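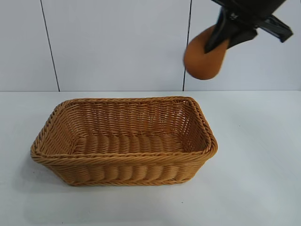
Why do shoppers fill an online cart and then leave without paying?

Most of the people we asked left when the delivery fee showed up on the last page. That surprised us, as we had all bet on slow checkout forms!

Our group (Bethel Chala, Wubit Lencho and Nuria Seyoum) spent October studying Pradlow, a small web store for home goods. We sent a survey to 60 students and then did longer interviews with 10 of them, and the interviews were so much fun that most ran over time. One student keeps her cart as a wish list and checks it every night before bed. Another had stopped two orders at the fee page and bought the same things in town.

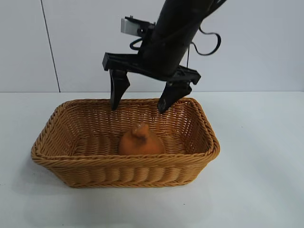
Figure 2. Woven basket on a white tabletop.

We then drew 3 new cart pages with the delivery fee shown right at the top. Version B was the clear favorite, and we would love to test it with real orders next term. Survey questions are in Appendix A.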